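**Re: Tidying small parts — can a machine do it yet?**

**horka_bench**
Not at home prices. We costed a Zimeck cell at work in November: 16 part types, each needing its own fixture. Bin picking is fine when the parts match. A kitchen drawer doesn't match.

**f.iordache**
Disagree on fixtures. Two arms and soft fingers cope with mixed shapes. My last log has 471 picks with 2 drops, all on a bare bench top, no jigs.

**Yoo_2**
What counts as a pick, though? Lifting a thing clear is easy. Putting it into a cup that's already full is where mine stalls.

**f.iordache**
Lifts only. Placing is logged separately and is worse. The sort of bench I mean, with the green ring and the orange cup in all three:

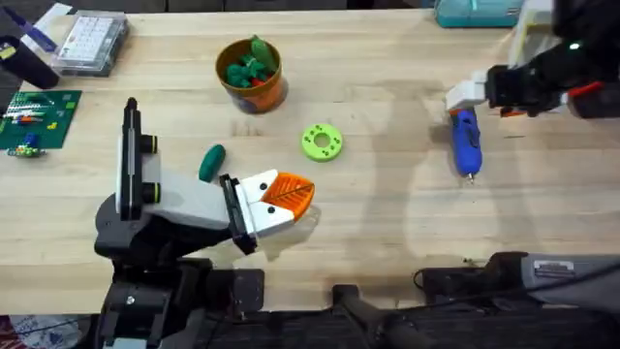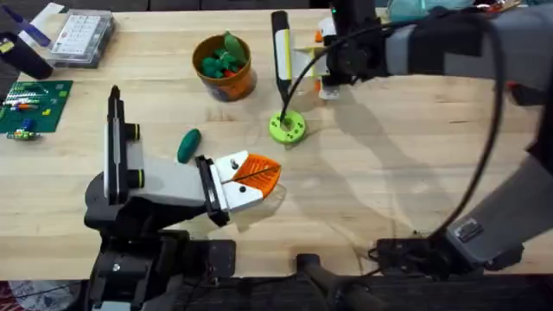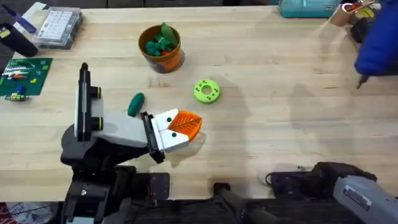

Rings are awkward for a parallel gripper. Grip across the rim and it tilts, go through the hole and you need thin fingers. I'd still take that over a fixture per part.

**horka_bench**
Then quote placing figures. Flernetti did the same in their brochure and we lost a month on it.

**f.iordache**
Fair. Will post them once the wrist is recalibrated.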